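Temau Laundry Project: fall progress report
To: Iveta Procházka, Pritton student grants
From: Jovita Manríquez, club advisor
15 November 2019

Hi Iveta,

You asked for something short this time, so I'll try (you know how I am once I get going on this club!). Since we started up in September the kids have moved from picking up foam blocks on a table to working with real clothes next to a real washer, and I could not be happier with them.

Where the money went

Of the $3,000 you gave us, we've spent $2,000. Half of that, $1,000, went to the arm repair and a spare set of fingers, and the rest was cables, a used laptop, two storage drives and a big pile of thrift store clothes. Dulce Nava kept the receipts and they're in the shared folder. I'd like to carry the remainder into spring if that's okay with you.

What the students have been doing

Tsion Ayele runs the driving team. They steer the arm by hand and record each attempt, and we're at 264 saved runs so far. A run starts with clothes in the basket and ends with them in the drum, or with somebody calling time. Shirts go best. Socks are awful, and I've stopped promising a date for socks.

Oldřich Oravec has the software side, mostly on his own, which worries me a little. He got the wrist camera and the arm logs lined up in time, after three weeks when they drifted apart and we had to throw out a whole batch. He wrote up the fix so the next person won't have to start over!

The washer door is still our hardest part. From the wrist the arm gets very different views of it depending on how low it's coming in, and the glass throws reflections all over the place, so the students have been collecting approaches from lots of heights and angles with the basket close by. 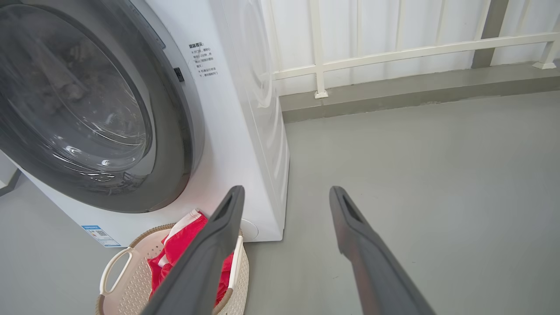

Two wrist camera views of the washer, with the red clothes in the basket:

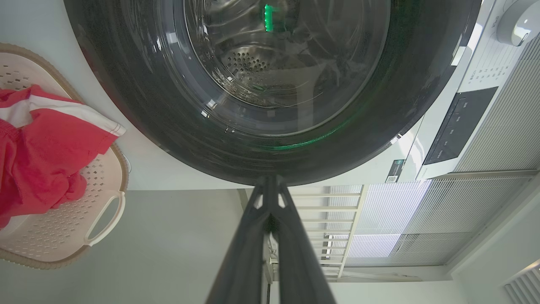 What's next

1. Get a second student trained on Oldřich's code before winter break.
2. Record more door approaches, especially in the late afternoon when the light changes.
3. Try towels. The kids keep asking, and I keep saying after the shirts are solid.
4. Pick who goes to the Prillasell student showcase in spring. We have more people who want to go than seats in my van.

One thing I could use your help with: the arm's power supply is getting old and Tsion wants a backup before the showcase. I think the carryover will cover it, but please tell me if that needs a separate form.

Thanks so much, and come visit whenever you like!

Jovita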